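Week 6: Who actually bears a tax?

Okay, so last time I drew the soda tax on the board and ran out of room, and a few of you emailed me about it (thank you!). Let me go through it again with the Brondon numbers, which are much friendlier.

Brondon puts a tax of 50 cents on each bottle, and the shops send in the money. Bettencourt, the next town over, has no tax at all. After a month the shelf price in Brondon is up 30 cents. So buyers carry 30 of the 50 and sellers eat the other 20, even though the law only mentions sellers. I love this result and I will keep bringing it up until November.

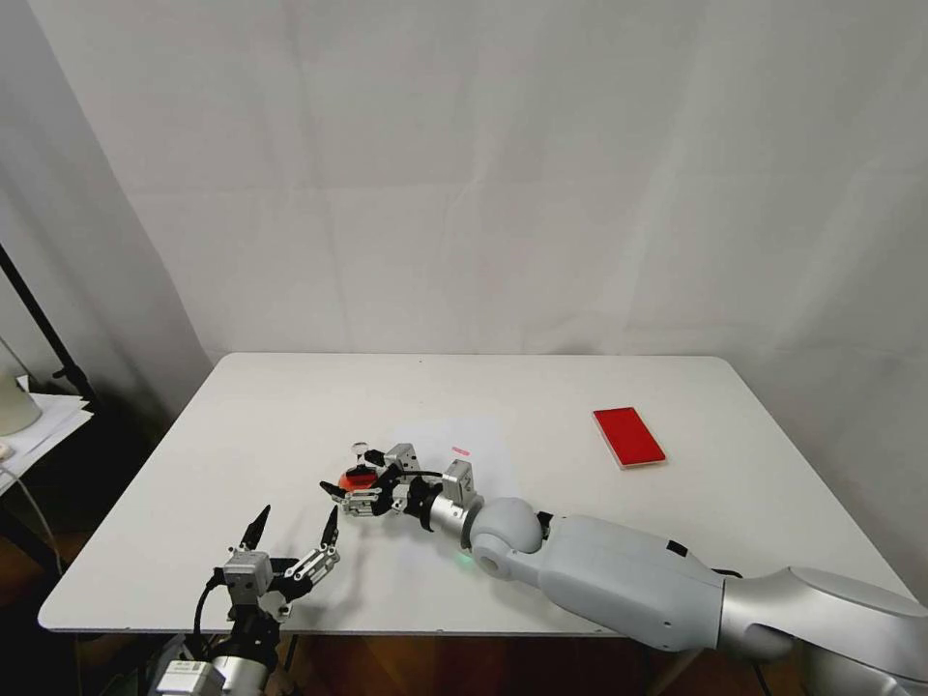 Hélder Rebelo objected that the 30 cents can't be the whole story, given that plenty of people in Brondon will simply drive to Bettencourt and pay no tax at all. He's right, and please write that in your margins! Those drivers spend gas and time, and none of it shows up as revenue. It's part of the excess burden, and we'll shade in that triangle next week.

For next time: read Pavliuk, chapter 4, and do the Trundis problem. Bottles sold fall from 346 to 193 a day under the same 50 cent tax. Find the daily revenue, then tell me why using 346 gives you the wrong answer.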